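Onon black bowl, small. Quick review

Posted 2/14/18

Bought at the Palumbo outlet in Plerville, paid 24 with the coupon. Wanted one dark bowl for the table, cereal, snacks, whatever. Second one I've owned, first was a Sestach and it chipped in June.

Short version: good bowl. Keep it.

Size first becuase the listing is useless. Holds a normal breakfast, not a big salad. Fine for one person.

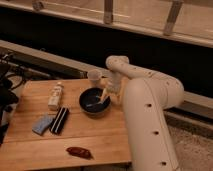
Weight is nice. Doesn't skate around when you stir. Rim is smooth, no rough spot where your lip goes. Mine came with a sticker on the bottom that took forever to get off, warm water and a lot of thumbnail.

Shine is the main thing. Very glossy inside. If you like matte, skip it. Fingerprints show, water spots show. Wipe it right after washing and you're ok.

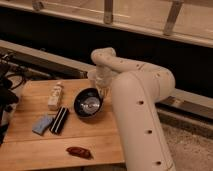
Black bowl with the light on it, blue sponge off to the left.

Soft side of the sponge only. I used the scrubby side on the Sestach and it went dull in 3 weeks.

Stacking so-so. Two will nest but they stick a little.
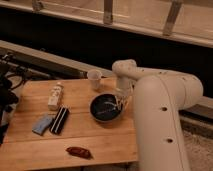 Bowl, small cup, bottle on its side.

Would not microwave. The card in the box says no and I didnt test it. 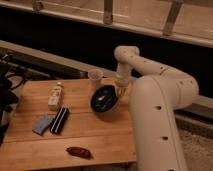 Price is where I go back and forth. Full price is 44, too much for one bowl. On a pale wood table it does look good though, the black against that honey color, and next to a plain white paper cup it looks pricier than it was. Get it on sale.

4 out of 5. Would buy again with the coupon.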